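Dranden (motion planner)

Dranden is a motion planning and control package for two-armed robots with hands. I've been using it for long enough to have opinions, so I'll put the facts first and the grumbling later. It grew out of an older tool called Ploleo, which could only plan for one arm at a time, and most of the rewrite was done by Omprakash Ahuja in Cliltport.

The package runs as two loops. The slow one takes the head camera view, works out which surfaces and objects are near, and plans a path for both arms together. The fast one runs at 200 Hz and turns that path into joint commands (it's also the bit that stops everything if a motor pulls too hard!). Each plan is capped at 32 waypoints. That sounds mean, but I've hardly ever hit it at a desk.

Before anything moves, Dranden needs to know which parts of the camera view are the robot itself. It does this with a self mask, drawn from the joint angles, and the mask has to cover hands, forearms and whatever shows of the torso. Get it wrong and the planner treats its own thumb as an obstacle and refuses to budge. 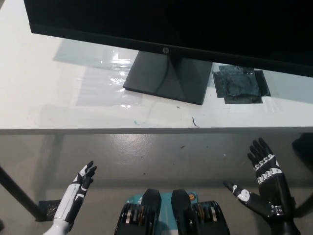

Head camera view of a white table and HP monitor, with both hands and part of the torso in sight.

Shiny things are the other headache. Clear plastic film throws bright reflections, and depth readings over it can jump all over the place, so the perception side has a "distrust" setting that falls back on the fitted table plane. Dark screens get similar treatment. I leave it switched on all the time, though Ahuja's own notes say to use it sparingly.

Settings live in one plain text file, and the default one is 2187 lines long, which is frankly too many. A companion viewer, Rawat, plays back the last 2000 control steps and colours in the mask, and I'd install that first. The April release added finger-by-finger masking.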